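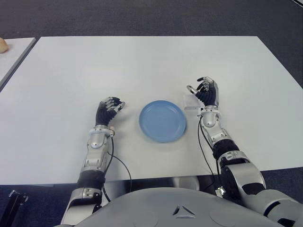

Shared kitchen and tea point checklist - with comments

October - posted by the Jetwood building desk
14 shares | 3 comments

Same list as last time plus the new lines on the dishwasher. Tick, cross or n/a, then a comment if it needs one. Comments below are from the October walk round, started 7.40am before anyone had the kettle on.

1. Floors and walkways
Clear route door to sink - OK
Mats flat, no curled edges - CROSS. Mat by the bin has lifted at one corner again. Taped for now, needs replacing not taping.
Spills kit in cupboard - OK, low on paper roll

2. Electrical
Kettle lead and plug - OK
Toaster - crumb tray full. Emptied it. Please empty it.
Microwave door seal - OK
Test labels in date - one missing, asset 229 (small fridge). Label may have just come off, checking with Bisgaard as they did the last round.
No extension leads near water - OK
Socket behind fridge - couldn't get to it, do next time

3. Fridges
Temp, big fridge - 4, fine
Temp, small fridge - 7, too warm. Turned down a notch, recheck at 2pm.
Recheck: 5. OK.
Door seals - big fridge fine, small one mucky, wiped
Out of date food - two tubs and a milk, binned. Names on things please, even just initials.

4. Hot water
Wall boiler (Vimon) - scald sign present, drip tray dry. Good.
Tap at sink - runs very hot after a minute. Asked for the mixing valve to be looked at, job no. 351.
Descale due - yes, not booked yet

5. Crockery and cutlery
Chips and cracks - four mugs thrown out. Don't put chipped ones back in the cupboard thinking someone else will deal with it.
Plates stacked below shoulder hieght - OK now, were on the top shelf
Sharp knives in the block - CROSS. One loose in the drawer, blade up. This is the one that worries me most.
Glass jugs - n/a, gone

6. Dishwasher (new lines)
Door stays down without dropping - drops the last bit. Hinge spring?
Filter clean - no. Yes now.
Tablets kept up high and in tub - OK
Knives loaded point down - mixed. Sign going up.

7. Fire
Blanket on hook, tag in place - OK
Extinguisher pin and gauge - OK
Detector tested - not today, goes with the main alarm test
Fire door closes by itself - sticks at the top when it's damp. Reported to Bustusix, they want 50 quid call out before they even look. Going back to them.

8. First aid
Box sealed - no, opened
Blue plasters - down to six, order box of 200
Burns gel - expired, replaced from the spare box
Accident book - present, pen missing

To chase: mat, knife drawer, tap valve, fire door. Tap and door first. Rest before the next walk round if poss.

Comments (3)

Can the recheck time go on the fridge door so we know someone is comming back to it?

Mat in the ground floor one is the same, lifts at the corner. Worth ordering both together.

Dishwasher hinge was like that in spring as well, think it was only tightened.

Last updated: October, 4.15pm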